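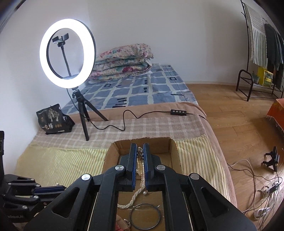
Qui se cache derrière Fluretti ?

Bonjour et bienvenue ! Moi c'est Thanasis Kyriakidis, et Fluretti, c'est ma petite école de conversation grecque (oui, avec un nom qui sonne italien, on me le dit à chaque inscription). C'était le surnom de ma grand-mère quand elle jouait aux cartes, et je n'ai jamais eu envie d'en chercher un autre.

J'ai commencé dans ma cuisine, avec deux voisins qui voulaient commander leur poisson à Naxos sans montrer la carte du doigt. Puis les voisins ont amené leurs cousins, les cousins leurs collègues... Aujourd'hui nous avons 45 élèves, répartis en petits groupes, et une vraie salle rue Nolau, au-dessus du cordonnier.
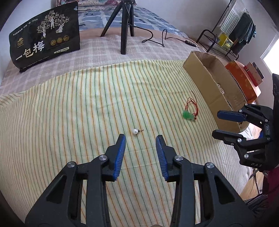
Côté cours, on parle dès la première séance. L'alphabet, on l'apprend en route, avec des paquets de biscuits et des paroles de chansons. Les séances durent une heure et demie, le soir à partir de 19 h, et il y a toujours du café (trop fort, je sais, je sais !). La grammaire, c'est le domaine de ma collègue Kiều, qui a appris le grec à l'âge adulte et connaît donc tous les pièges. Moi je les ai oubliés, ou alors je tombe encore dedans.

En août l'école ferme, et je pars à la mer comme tout le monde. Les inscriptions rouvrent à la rentrée, et les groupes débutants sont limités à 11 personnes, alors écrivez-nous tôt si vous avez un soir préféré.

Pas sûr de votre niveau ? Passez boire un café avant un cours, on bavarde dix minutes et je vous dis dans quel groupe vous installer. Τα λέμε !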